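Sernholm swim club gets its summer back after pool repair

15 July 2024

The outdoor pool in Sernholm opened again over the weekend after a closure that went on a good deal longer than anybody in town had hoped, and if you were anywhere near the park you could hear it before you saw it. Children were lined up along the fence with their towels already around their necks, and a few of the early morning regulars, who like their lanes quiet and their water a little on the cool side, had come down just to see the gates go back and to say hello to one another.

The pool was shut in December, when a crack was found in the main return pipe under the shallow end. What looked at first like a small job grew once the concrete came up, and the work had to be done in two stages, with the second one waiting on parts for most of the spring. The swim club spent those months practicing at the indoor pool in Driria, a drive of 42 minutes each way, and plenty of parents will tell you they now know every stoplight on that road by heart.

"I kept telling my daughter it would be worth it when we came home, and I said it so many times that I think she started to feel sorry for me," said Qistina Wuisan, whose family has been swimming in Sernholm for years and who brought along three generations for the opening, folding chairs and all. "Then she jumped in and came up grinning, and I got a little teary, I don't mind saying so."

The deep end has been regrouted, the old showers have new fixtures, and there is a proper ramp down into the shallow water for the first time. The ramp was paid for in part by a bake sale and a long run of pancake breakfasts that brought in $2,000 between them. The snack window is back too, with the same menu on the same painted sign, and the lemon ices from Melteo were gone well before the middle of the afternoon.

Head coach Atif Bangash, who has been at the pool long enough to have taught some of the parents of his current swimmers, said the club held on to nearly all of its members through the winter and has picked up a good many new ones. There are 60 swimmers signed up for the summer session, and he would happily take more in the youngest group, where he says all a child really needs is a suit, a towel and a willingness to get water up the nose.

"You worry, when you're away that long, that people will find other things to do with their evenings," Bangash said. "They came back, and they brought their cousins."

He has moved the beginners to the earlier slot this year so that younger brothers and sisters can be home in time for supper, and the older swimmers will have the water after that. Relay teams are still being sorted out, and the lineup for each practice will be written up by the office door, as it always has been.

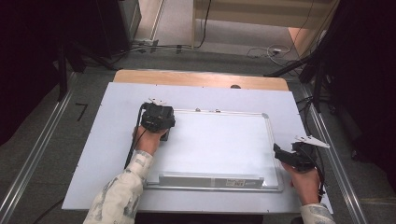

A clean whiteboard.

The first home meet is planned for the end of the month, against Driria, and there has already been some friendly teasing about it, what with the two clubs having shared a locker room all winter. Wuisan said she expects to be cheering for both sides, at least until the relays.

Open swim runs every afternoon, and the early lap hour is back on its old schedule. Season passes from last year will be honored through the end of August, so please do look in the kitchen drawer before buying a new one. New families can sign up at the office window, and anyone who would like to help with timing at the meets is asked to leave a name there as well. The club's old rescue dinghy, the Nina, which has sat behind the changing rooms for as long as most of us can remember, has been given a fresh coat of blue paint and planted with geraniums by the front gate.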